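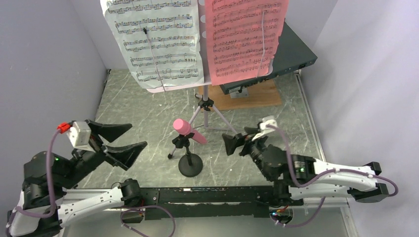

May, written up after lunch
Notes by the bench author, Ornevton arm group

Page turning and microphone placing, second block. I write this for myself and for the Warport people, who asked how we arrived at the new order of steps.

The task, again, so that it stands in one place. The arms must take the microphone on its little stand, bring it to the marked distance from the music stand, then free the page from its holder rod and turn it. The teleoperated demonstrations are 114 in total. I removed six of them where the operator had stopped in the middle and started again, so 108 went into training. In the first block I left these in, and I think it was a mistake, because the policy learned to wait with open fingers in front of the microphone for a long time. After removing them the waiting became much shorter. It did not vanish.

What was changed since the first block:

- Home pose. Both grippers now begin low, open, and turned inwards to the middle of the surface. Before, they began high above the beam and the first second of every episode was only coming down.
- Coloured pages. We use a whitish sheet on the left and a salmon pink one on the right. With two white sheets the policy mixed the sides and reached for the wrong rod. I do not claim that colour is a fair help, only that it allows us to study the turning without this other error on top.
- The tripod of the music stand is placed again for each set, but not with exactly the same angle. One leg goes out behind the microphone and one towards the right gripper, and this second leg is the difficult one. If it comes too far forward the right arm has to go over it.
- Action chunk is 48 steps. I tried longer and the pointed finger arrived late at the rod.

Result of the evaluation, 48 trials, same checkpoint for all. Microphone placing is good. The left arm takes the microphone stand by the short upright and moves it without tipping in nearly all trials. The failures come when the base of the stand is near to the edge on our side, close to the beam. There the left wrist has to bend very much, and the controller slows down at the joint limit, and the policy sees a picture which it never saw in the demonstrations. After this it makes small movements and does not recover. I suggest that we collect demonstrations with the microphone in this strip on purpose, starting from the bad pose and going out of it.

Page turning is not good yet. Lifting the rod works more often than I expected, but the sheet itself is thin and its outer edge becomes wavy after some turns, and then the finger goes under it or pushes it. Twice the gripper took the rod and the paper together. I would call the rod solved and the paper open.

A remark about the marble pattern. The whitish veins of the surface gave us some trouble in the first block, when I used the plain segmentation to find the tripod feet. The pale legs and the pale veins were confused. With the policy from images I do not see this effect any more, but I did not make a proper test. A test would be to cover the surface with one plain sheet and run the same starting poses. I write it here as a task for myself.

Cables. The purple cable of the right arm now goes from the gripper module past the wrist and along the long upper link with a loop at the elbow. The loop must stay loose. When I fixed it tighter, the module lost connection at full reach and I had to throw away an afternoon of episodes. The left one hangs more freely and I would leave it like this. Please do not tidy it.

Training itself was without surprises. I ran to 400 epochs with the Awan settings, the loss was flat long before the end, and the earlier checkpoints behaved the same as far as I could judge by eye. Next time I will stop sooner and use the time for the evaluation. The Preltov data loader still drops the last chunk of each episode if it is not full — this matters for us, the turning is the last thing that happens. I have corrected it in my own copy and I will send the change. All numbers of the first block were made with the old loader, so please do not compare them directly with those of today.

A question I cannot answer yet: should the two arms share one policy for the page? In the demonstrations the left arm often holds the music stand quiet while the right one turns. In the trials it does this only sometimes, and when it does not, the stand moves a little and the turn fails. Maybe the operator did not do it always either. I have to go through the recordings and mark it by hand.

To do:
- demonstrations from the near strip, both arms
- plain surface test
- mark the holding of the stand in all 108
- new sheets, these are too soft now
- send the loader change to Warport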